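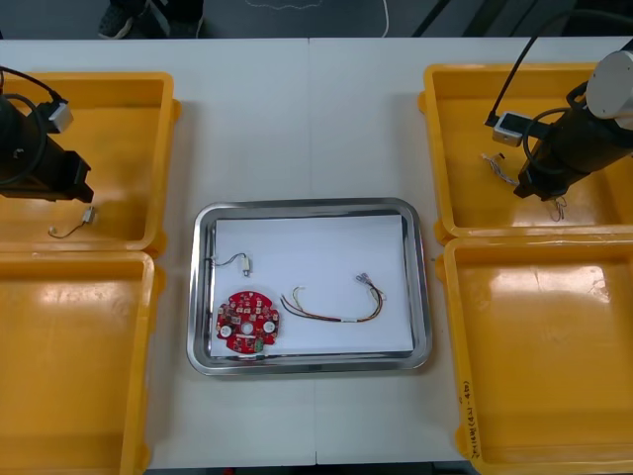

Sorting tray

A sorting tray is a shallow, open container used to keep small parts apart while they are picked, checked or packed. Most are rectangular, with a raised rim and rounded corners. The rim stops parts from rolling off, and the corners are easier to wipe out than square ones. Some patterns have tabs along the outer edge.

Materials

Plastic trays are light and are often molded in a strong color – yellow is common – so that thin leads and small white connectors show up against the floor of the tray. A glossy surface cleans easily but reflects overhead lamps. Stainless steel trays are heavier and are preferred where solvents or hot parts are handled.

Layout

In a paired layout, trays are set in two columns at the left and right edges of the table, with a strip left clear between them. A metal tray may be placed in this strip. Short wires waiting to be sorted are kept in one tray of each column, and the other is left empty to receive them.

Marking

Trays are marked by hand on the outer side wall or with a printed label. The Kimden catalog lists 78 tray patterns, 27 of them with tabs. Flanberg trays are sold in packs of 60.

See also

Parts bin
Wire harness
Workbench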